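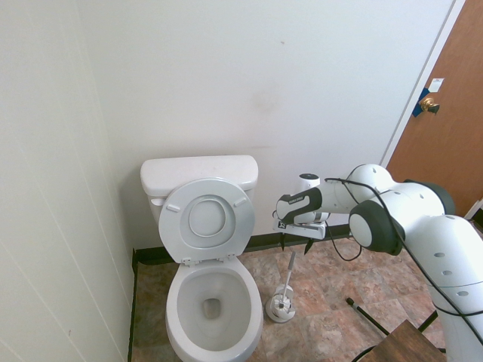
Back stall, seat up, brush to the right of the bowl.

To: Plesatetti building list
Subject: Re: Restroom cleaning, back stall
Date: 2022-12-24

Replying to the whole list, as a couple of other tenants asked me the same things off list. The earlier message is quoted in pieces with my answers under each one.

> The back stall still looks dingy to me even right after it has been
> cleaned. Is anyone doing the wall behind the tank, or only the bowl?

Mostly only the bowl, and that is the problem. The wall above the tank has a darker stain near the middle and a few fainter marks around it. The sheet taped inside the supply closet door says bowl, seat, floor, and it has said that since September. Walls were never on it. I have added "back wall and tank" for the first Monday of each month.

For the stain, please start with warm water and dish soap on a soft cloth. If it stays, leave it and write to me. I don't want anyone using the scrub pads on that wall. We did that in the front stall and took the finish off a patch as big as a hand, and it now picks up dirt faster than the rest. There is also a gray smudge on the tank near the front edge of the lid. Try the same cloth on that.

> What is the right amount of the Tovik cleaner? The bottle in the
> closet has no measuring cap.

The cap went missing in the fall. I put a plastic measuring cup on the shelf next to the bottle. For our bowls I use 200 ml, poured under the rim, then leave it for 10 minutes before brushing. Raise the lid and the seat together before you pour, and wipe the underside of both while they are up, including around the little bumper pads and the hinges. Those spots collect more than the top does.

Please do not use the Tovik on the floor. It leaves a film on the tile. Floor soap is the Veloso, in the bucket, one capful.

> Can we get a new brush? And could the brush live somewhere other than
> the floor?

I ordered 4 new brush sets from Koditz, white with a round base, same as the ones we have. They should be here after the holidays. The base stays on the floor to the right of the bowl. I looked at the wall-mounted kind but the side wall is a panel and I would rather not put screws in it. When you finish, hold the brush over the bowl until it stops dripping before it goes back in the holder — otherwise the base fills up and has to be emptied.

> The floor there never looks clean. Should we be asking the landlord
> for new tile?

We asked. The quote was 2000 dollars for that room and they would not split it, so the answer for now is no. The tile is mottled, rust and tan and pink and gray, and it hides dirt until you are close to it. It does look better after the edges are done by hand. The mop does not get into the corner where the black baseboard meets the floor behind the toilet, or into the narrow strip on the left between the bowl and the side wall. Use the small brush with the long handle there and rinse with a wet rag.

The mop head was due for a change and I put a new one on last night. The old one is in the trash, please don't rescue it.

I will be away until the first week of the year. The closet key is in the usual drawer, and the sign-up sheet for January still has two empty weeks.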